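Skotel Delegate Keypad Set

Home / Meetings and Conventions / Voting Equipment / Skotel

Handheld voting for party conventions, county committees, city councils, caucus nights. Anywhere a show of hands turns into an argument.

In stock. Ships from our Grustine warehouse.
Sold by the set. Singles for replacement only, call us.

What it is
A keypad for every delegate, one base station, software for the chair's laptop. Three big buttons: yes, no, abstain. Number keys underneath for candidate ballots. No phone app, no logins, no wifi from the hall needed. Runs on its own radio link.

Handles up to 1,000 keypads on one base. Bigger than that, you need a second base and the bridge cable, see accessories.

Open or secret
Chair picks before each vote. Open ballot prints who voted how, by seat number or by name if you loaded the list. Secret ballot keeps the totals and drops the rest, can't be pulled back out later, so please dont call us asking. We get that call.

Switching in the middle of a vote is locked. Close the vote first.

Weighted votes
Yes, it does these. Load a weight next to each delegate in the roll file (county strength, precinct turnout, whatever your rules say). The screen can show raw heads and weighted total together or just the one. Fractions OK.

Proxies too. One keypad can carry its own vote plus proxies, set your own limit in the rules tab. Default limit is 2.

Multi-round ballots
Drop-the-lowest, top two runoff, straight majority, two-thirds. Eliminated names grey out on the hall screen on their own. If your bylaws have something odd, send the page to Hạnh Bạch at the order desk before you buy. She will tell you straight if it can't be done.

In the set
Keypads, quantity you order
Base station with antenna
Power supply and spare
USB cable
Numbered stickers, 2 sheets per case
Lanyards (blue only right now, the gray ones are backordered)
Hard case with foam
Printed quick guide for the chair, one page

Not in the set: laptop, hall screen, projector, batteries.

Batteries
AAA, 2 per keypad. Buy them fresh for a convention. Please do not mix old and new. Low battery shows on the chair's screen by seat number, so a runner can swap it between votes. A keypad that dies before the vote closes keeps the vote already sent.

Setup
Base on a table or shelf up high, clear of metal railings. Plug in. Open software, load roll file (CSV), press Test Vote. Everybody presses yes. Missing seats come up in red. Do the test before the credentials report, not after, you'll want the same list for quorum.

Quorum check runs off the keypads that answered. It isn't a substitute for your credentials committee.

What it won't do
Public elections. Skotel isn't certified for them and we don't sell it to election offices. Internal party votes, council motions, union halls, student goverment, all fine.
Voting from home. Hall only.
Interpreting your bylaws.

Customer notes
"Platform debate, 31 amendments in one afternoon. Used to be a two day job with the tellers. Still ran late but that was the speeches." Ivar Kristiansen, convention secretary

"Wish the abstain button was a different shape, people in the back kept hitting it. Otherwise no complaints." Steseletti town council clerk

On the button: new keypads have a raised ring on abstain. Older ones don't. No retrofit, sorry.

Rent instead
Most state and county parties only need these once every two years. Rental includes a pre-loaded roll, return shipping label and phone support while you're in session. March dates go first because of county conventions, so ask early. A technician on site is extra.

Price
Full hall set with case and base: $1,903 for the starter size. Larger sets are quoted. Rental quoted by the day, travel days not charged. Purchase orders accepted from public bodies. Party committees pay up front, no exceptions, campaigns fold.

Prices good as of 5 January 2025.

Accessories
Bridge cable for second base
Chair's remote (open vote, close vote, show result)
Lâm floor mic stand clip, holds one keypad at the speaker's mic
Replacement battery doors, bag of ten
Extra case foam

Returns
Unused sets, 31 days. Keypads with delegate stickers left on get a cleaning charge. Lost keypads on rentals are billed at the single price, so count them back in at the door before folks leave for dinner.

Questions, order desk, ask for Hạnh. Email is faster then phone in convention season.
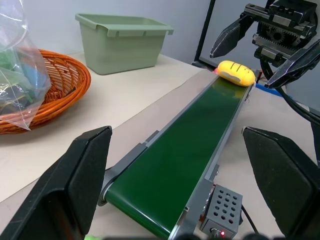
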